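Search this site
Enter keywords

Makombridge Consular Office - pre-opening premises inspection

Inspection checklist with comments, September 2022
Inspected by: Aitana Segura, premises and protocol

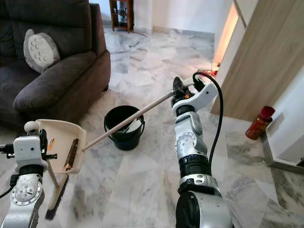 Items are marked Pass, Fail or Open. Open items go back to the contractor named in the comment and are looked at again before the trade delegation is received.

1. Perimeter and entrance
1.1 Visitor gate closes and locks unaided - Pass.
1.2 Screening arch tested with standard test piece - Fail. Missed the piece twice at ankle height. Clestel to recalibrate.
1.3 Flagpole halyard and fixings - Pass. Cleat replaced.
1.4 Mission plate fixed at the main door, both languages - Open. Second language still on order.

2. Public hall
2.1 Posted capacity 70. Fixed seats 62. Pass.
2.2 Counter glazing, certificate seen - Pass for counters 1 to 4. Counter 5 has no certificate on file.
2.3 Queue barriers clear of the fire exit - Fail. Moved during the visit, but the floor marks still show the old line and should be redone.
2.4 Notice of fees and opening hours on display - Pass.

3. Fire and evacuation
3.1 Alarm audible in all rooms - Fail in the archive with the door shut. Zutton to fit a second sounder.
3.2 Extinguishers in date - Pass.
3.3 Assembly point agreed with the host city - Open. Letter sent, reply awaited.

4. Archive and secure storage
4.1 Blank passports counted against the register - Pass. Register 646, count 646.
4.2 Visa stickers counted against the register - Fail. Register 148, count 147. One spoiled sticker was destroyed without an entry. Head of section to sign a correction.
4.3 Combination changed after last staff handover - Pass.
4.4 Diplomatic bag seals stored apart from the bags - Pass.

5. Reception rooms
5.1 Interpreters' booth ventilation - Open. Rastogi to supply airflow readings.
5.2 Order of flags checked against the protocol list - Pass.
5.3 Cable covers on walking routes - Pass. One loose end by the lectern, taped.

Items 1.2 and 4.2 must be closed before any public appointments are booked. Item 2.2 may proceed with counter 5 kept shut.

Shares 6 | Comments 0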